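The Girovberg transit app wants to be the last one you install

I have deleted a lot of transit apps. They all promise the same thing, a little dot that is your bus, moving toward you on a map, and they all eventually show me a dot sailing past my stop while I stand there looking at an empty street. So when Girovberg started putting ads on the shelters along my route, I rolled my eyes and waited a couple of months. Then the 144 left me in the rain for the second time in a week and I gave in.

I've used it for most of the spring, twice a day, on one bus line and one light rail line. My commute is five stops on the bus and then a transfer at Navarro station. It isn't a complicated trip. Any app should be able to handle it.

Getting started

Setup is quick, I'll give it that. It asks for your location, then asks again for your location "always," then asks for notifications, and then it wants an account. I skipped the account. You can skip it, but the button is small and gray and sits under a very large blue one. If you skip, your saved stops live only on the phone, and the app reminds you of this more often than I'd like.

The map is clean. Stops are easy to tap even with gloves on. The text is big enough for me to read at arm's length, and my last app failed that test badly.

Are the arrival times any good?

Sometimes. On the rail line they were close enough that I stopped checking the board on the platform. On the bus they're a mixed bag. In the morning, when the route is busy and the buses are all on the road, the countdown mostly holds up. After 7 in the evening it goes to pieces. The app will say 5 minutes, then 5 minutes, then 5 minutes, and then the bus vanishes from the list and a new one takes its place as if the first had never existed.

I suspect it falls back to the printed schedule when it loses the live signal. Plenty of apps do that. The good ones tell you, with a different color or a little clock symbol. Girovberg shows both kinds of time in the same green. I wrote to support to ask how I could tell them apart and got a friendly reply from Edgardo Layug, who said the team was "looking at ways to make confidence levels clearer." That was in April. It's still all green.

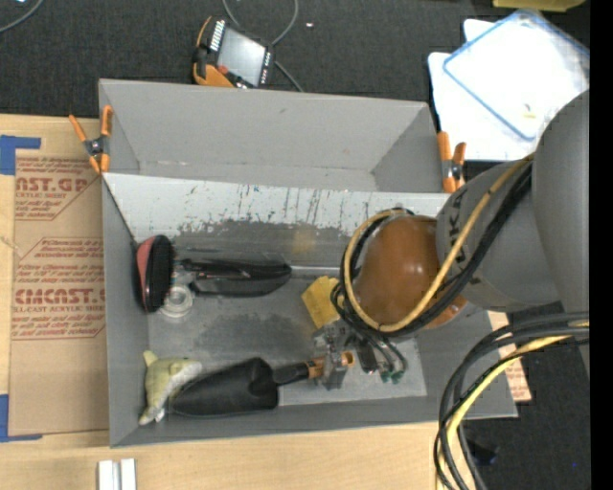
The paid tier

There's a subscription called Girovberg Plus, and the company would very much like you to have it. You get crowding estimates, no ads, and something called Smart Leave, which tells you when to walk out the door. I paid for 2 months so I could complain about it fairly.

Crowding is a three-person icon that fills in as the bus gets fuller. Mine was nearly always at two persons, including on a morning when I rode with my face against the door. I don't know where the numbers come from and the help page doesn't say.

Smart Leave is the better idea. It learned my walking speed after a few days and its alerts were sensible on rail mornings. But it's built on the same arrival times as everything else, so in the evening it confidently sent me out to meet buses that weren't coming. A bad guess delivered with a cheerful chime is more annoying than a bad guess I have to go looking for.

The ads in the free version are about what you'd expect. They sit at the bottom and don't cover the map. I went back to them without much pain.

How it compares

Sternura, which I used before, has an uglier map and a worse search, and it once tried to route me by ferry. It does mark scheduled times in italics, though, and that one small thing saves me real waiting. Erkino is prettier than both and drains the battery so fast that I can't recommend it to anyone who also wants to make phone calls.

For planning a trip somewhere new, Girovberg is the one I open. Its transfer directions name the actual exit to use, and at Navarro, where the wrong stairs put you on the far side of a six-lane road, I was grateful for that.

Should you get it?

If you mostly ride rail, sure, get the free one. If you depend on an evening bus, keep whatever you have now and check the two against each other for a few weeks before you trust it. I wouldn't pay for Plus until they fix the green. My subscription ran out in May and I didn't renew, and the app has offered me a discount every morning since.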